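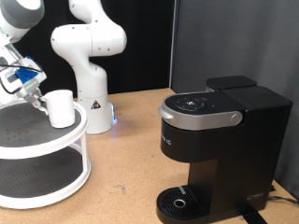 컵 집는 구간. 2단 회전 트레이 위칸, 흰 컵.

원격조종으로 로봇한테 커피 내리는 작업 가르치는 중입니다. 며칠 해보고 메모한 것들 타래로 남깁니다. 비슷한 거 하시는 분들 참고하세요.

1/
과제 이름은 내부에서 그냥 '컵 옮기기'라고 부릅니다. 트레이에서 컵을 집는다, 커피머신 받침에 놓는다, 뚜껑 손잡이 쪽은 건드리지 않는다. 여기까지가 한 에피소드입니다. 버튼 누르는 건 다음 단계라서 이번 데이터에는 안 넣었습니다.

2/
처음에는 손으로 팔을 직접 잡고 끌어서 가르쳤습니다(직접 교시). 경로만 따면 되는 작업에는 이게 제일 빠릅니다. 문제는 제 손이 카메라에 계속 잡힌다는 것. 영상까지 학습에 쓰려면 손이 나온 데이터는 못 씁니다. 첫날 찍은 건 경로 확인용으로만 남겨두고 학습에서는 뺐습니다.

3/
그래서 리더 장치로 바꿨습니다. 제가 작은 조종용 팔을 움직이면 로봇 팔이 따라오는 방식입니다. 소프트웨어는 Umano 쓰고 있고, 기록은 Skeler로 합니다. 둘 사이 시간 동기화 맞추는 데 반나절 걸렸습니다. 로그 시각이 조금씩 밀리면 그리퍼 닫히는 순간이 영상하고 어긋납니다.

4/
지금까지 녹화한 에피소드 284개. 그중에 검수 통과해서 학습에 넣은 게 거의 70%입니다. 떨어진 것들은 대부분 컵을 놓는 구간에서 문제가 있었습니다. 집는 구간은 생각보다 멀쩡했습니다.

5/
집는 높이 얘기. 컵 윗부분을 잡으면 들 때는 편한데 받침에 내릴 때 컵이 기웁니다. 너무 아래를 잡으면 손가락 끝이 트레이 테두리에 닿습니다. 저는 컵 중간보다 조금 아래를 기준으로 잡고 있습니다. 사람마다 기준이 다르면 데이터가 섞이니까 조종하는 사람끼리 먼저 합의하고 시작하는 게 좋습니다.

6/
힘 감각이 없는 게 제일 불편합니다. 조종기에 반력이 안 오니까 컵이 잡혔는지를 눈으로만 판단해야 합니다. 손가락이 컵에 닿은 다음 한 박자 쉬고 올리는 걸 규칙으로 정했습니다. 이 멈춤이 너무 길면 모델이 멈추는 것까지 배웁니다. 실제로 초기 모델은 컵 앞에서 한참 서 있었습니다. 멈춤 구간을 잘라내고 다시 돌렸더니 나아졌습니다.

7/
Brian Shemweta 님이 조종한 데이터하고 제 데이터를 비교해 봤습니다. 저는 컵까지 직선으로 들어가고, Brian 님은 살짝 돌아서 옆으로 들어갑니다. 성공률은 비슷했는데 둘을 합치니까 모델이 두 경로의 중간으로 가다가 컵을 미는 경우가 생겼습니다. 지금은 둘 다 옆에서 들어가는 걸로 통일했습니다.

8/
회전 트레이는 매 에피소드마다 손으로 돌려서 위치를 바꿉니다. 같은 자리에 두고 찍으면 그 자리에서만 되는 모델이 나옵니다. 처음 40개를 같은 위치에서 찍었다가 컵을 손가락 한 마디 옮기니까 바로 허공을 집었습니다. 그 뒤로는 시작 전에 무조건 돌립니다.

9/
커피머신은 위치 고정입니다. 이것도 조금씩 옮겨야 하는데 일단 한 번에 하나만 바꾸기로 했습니다. 트레이 위치로 충분히 되는 걸 보고 나서 머신을 움직일 예정입니다. 둘 다 한꺼번에 바꾸면 실패했을 때 원인을 못 찾습니다.

10/
받침에 내려놓는 건 아직 어렵습니다. 받침이 격자라서 컵 바닥이 닿을 때 살짝 걸리는 느낌으로 흔들립니다. 내려놓고 손가락을 벌린 다음 바로 뒤로 빼면 컵이 따라옵니다. 벌리고, 잠깐 두고, 들어온 방향 그대로 천천히 뺍니다. 연습은 빈 컵으로만 합니다.

11/
조종하는 사람 피로도도 적어둡니다. 저는 한 시간 넘기면 손이 급해집니다. 나중에 영상을 보면 티가 납니다. 오후 늦게 찍은 에피소드가 검수에서 유독 많이 떨어졌습니다. 지금은 중간에 3번 쉬고, 쉬는 동안 앞에 찍은 걸 바로 검수합니다. 다음 날 몰아서 보면 왜 실패했는지 기억이 안 납니다.

12/
실패한 에피소드를 버리냐는 질문을 받았습니다. 컵을 놓쳤다가 다시 잡은 건 남깁니다. 복구 동작이 들어 있어서 쓸모가 있습니다. 컵이 넘어져서 제가 손으로 세운 건 버립니다. 애매한 건 따로 표시만 해두고 나중에 정합니다. 지금 그 폴더가 제일 빨리 커지고 있습니다.

13/
Wouter Van Loon 님이 댓글로 직접 교시하고 원격조종을 섞어 쓰면 어떠냐고 하셔서 답 남깁니다. 시작 자세하고 안전 영역은 손으로 끌어서 잡고, 학습용 동작은 전부 원격으로 합니다. 이렇게 나누니까 세팅 시간이 꽤 줄었습니다. 다만 모드를 바꿀 때마다 팔이 멈춘 걸 확인하고 바꿉니다.

14/
케이블 정리는 미리 하세요. 그리퍼 옆으로 도는 선이 손목 회전할 때 당겨지면 동작이 미세하게 떨립니다. 로그만 봐서는 조종 실수처럼 보입니다. 저는 이걸로 하루를 날렸습니다.

15/
다음은 토요일에 모델 새로 돌려서 트레이 아래칸에서도 집는지 볼 겁니다. 아래칸은 위에 판이 있어서 위에서 못 들어가고 옆으로만 접근해야 합니다. 데이터를 따로 찍어야 할 것 같습니다. 결과 나오면 이 타래에 이어서 올립니다.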